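Zotine desk booking, reviewed after one winter in our office

We are a small company with 54 people and not enough desks for all of them, so in December we started to use Zotine to book desks and visitor parking. Before this we had a shared spreadsheet. Iona Lindsay at our front desk kept it tidy, but people deleted each other's rows, and every Monday there was a discussion by the lift.

The installation was easy. I uploaded the floor plan as a PDF, drew the desks on top of it, and sent the invitations before lunch. The drawing tool is a little slow when you zoom in. If you rotate a desk, its label doesn't rotate with it, so on our second floor the names are standing sideways. I wrote to the support and they answered the same afternoon that it is a known matter.

Booking a desk takes very few clicks on the phone. You choose the day, you touch a green desk, and it is yours. There is also a check-in: if you do not confirm by 10 o'clock, the desk becomes free again. Some colleagues were angry about this in the first weeks. I find it the best part of the product, and I would only wish that the reminder came earlier than 9.45.

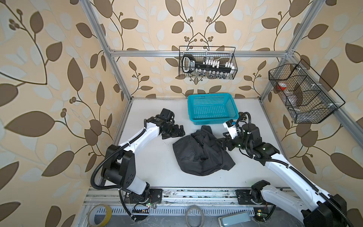

Two robot arms over a black garment, with leaf-print wallpaper on the walls.

The reports are weaker. You can see how full each floor was, but you can't compare two teams in one chart, and the export has 19 columns of which I use four. My colleague Isla Bolger makes her own table from it every month. Broritz, which we tried before, had nicer charts, but there a visitor could not be booked without an account, and for us this was not acceptable.

About the price: we pay 2000 pounds for the year, parking included. Lennox offered us something cheaper, without the floor plan. I think a plan is worth the difference if your office has more than one floor.

What I miss: a dark mode, a way to book for a colleague who is on the train, and a calendar link that also removes the entry when you cancel. At present the old booking stays in my calendar and I must delete it by hand.

My rating is four out of five. We have renewed for another year.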